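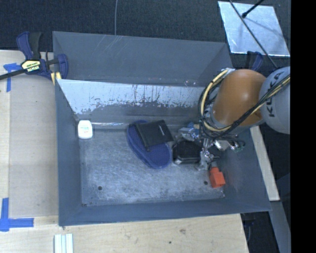
Balldale Clean Water Group
Minutes of the monthly meeting, May 21, 2020 (held by phone)

On the call: Irena Zalewska (chair), Joris Claeys, Najwa Twal, Urszula Jakubowski (minutes). Apologies from Bronisława Jasińska, who sent notes.

1. Last minutes
Approved with one fix: the culvert is on Szczepańska Street, and I had it on the wrong side of the creek. Sorry, Joris!

2. Rain gardens
Wonderful news to start with. The town has said yes to the second rain garden, on the strip next to the library parking lot. Joris has the letter and read it to us twice. Planting can go ahead in June if we keep to household pairs and bring our own tools. Native sedges and blue flag iris are on order from Takham, 40 plugs in all, and they are holding last year's price for us. Najwa asked whether the soil there drains well enough. Joris dug a test hole and it emptied overnight, so we are all very happy with that.

3. Rain barrels
The Fikico barrels are a hit. All 20 from the first batch are spoken for, and Irena still gets calls. Long talk about whether renters should be able to sign up without a landlord's note. Najwa made a strong case – the people on the lower streets get the worst of the flooding and most of them rent. Agreed: renters may sign up on their own if the barrel stands free of the building. Urszula to rewrite the form.

4. Creek testing
Bronisława's notes say nitrate is down at the footbridge and steady at the mill. She warns us not to read too much into one dry spring, but what a nice thing to see! She needs new test strips before the next round. Approved, up to $20.

5. School packets
Najwa has finished the take-home packet on where street water goes. It's in English and Arabic, and Irena offered to do the Polish. Everybody loved the map page.

6. Other business
Joris would like us to look at the salt pile behind the town garage, which sits uncovered. He will write to the road department first and report back.

Next call in June, same number. Irena will send the date.

Minutes by U. Jakubowski

Comments (2)

Marta K.
So glad about the renters! Is there a waiting list for barrels yet?

creekside_dan
Happy to dig at the library. I have a wheelbarrow and two good shovels.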